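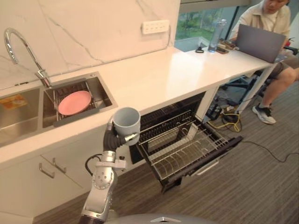

Sink to the left, dishwasher pulled out below, one mug held up.

How I wash up with a rack in the sink and a dishwasher underneath

I put off writing this one for ages because it sounds so dull, but I get more messages about washing up than about anything else on the blog (more than the sourdough, which hurts a bit). So this is how I deal with dishes in a kitchen that has a double sink, a dishwasher and not nearly enough worktop.

What you need

A wire dish rack that fits inside one basin. Measure the bottom of the basin, not the top! Most sinks narrow as they go down and I sent back a lovely Grisel rack after finding that out the hard way.
A strip of mat for the front lip of the sink, if yours gets splashed as much as mine.
A sponge, washing-up liquid and a couple of dry tea towels.

Step 1: Pick a side and stick to it

One basin is for washing, the other is for draining. I drain on the right. It doesn't matter which you choose as long as everybody in the house knows, otherwise you'll find a greasy pan sitting on top of your clean plates. Having the rack down in the basin means the drips go straight down the plughole and the worktop stays free for, well, laptops and water bottles and all the other things that end up at the far end of it.

Step 2: Sort before you run the tap

Go round the house and gather the lot. Mugs especially. Then make two groups: things for the machine and things for the sink. By hand I do anything with a painted pattern, sharp knives, wooden spoons and the plates I'm fond of. Everyday mugs go in the dishwasher, and so do bowls, side plates and cutlery. If you're not sure, turn the thing over and look for a dishwasher mark on the base.

Step 3: Tip and scrape, don't rinse

I used to rinse everything until it was practically clean and then wash it again in the machine, which is daft. Scrape the food into the bin, tip out the cold tea and leave it there. Dried-on porridge is my one exception, it sets like cement and wants a soak of 11 minutes or so while you get on with the rest.

Step 4: Load with the drawer right out

Pull the drawer as far as it will come. If you load it half open you fill the front and forget the back, and then you can't fit anything in. Start at the back with plates between the prongs, all facing the same way. Mugs go in upside down, leaning a little if the base has a dip in it, or you'll get a puddle of grey water down your sleeve when you unload. Give everything a small gap. Two bowls nestled together will come out exactly as dirty as they went in.

Step 5: Hand wash in the right order

Glasses first, then plates, then pans. Change the water when you wouldn't want to put your hand in it. Stand the plates on edge in the rack with a slight tilt, and dry the knives straight away.

Step 6: Empty the rack before bed

Mine takes four minutes, usually while the kettle's on. A rack that never gets emptied turns into a cupboard, and then the sink is out of action and you're back to piling things on the side.

A few people have asked about tablets. I've used Pernach ones since March and they're fine, I bought a box of 101 and I'm still going. Next time I'll have a go at descaling the tap, so if you've got a method that doesn't stink of vinegar please leave it in the comments!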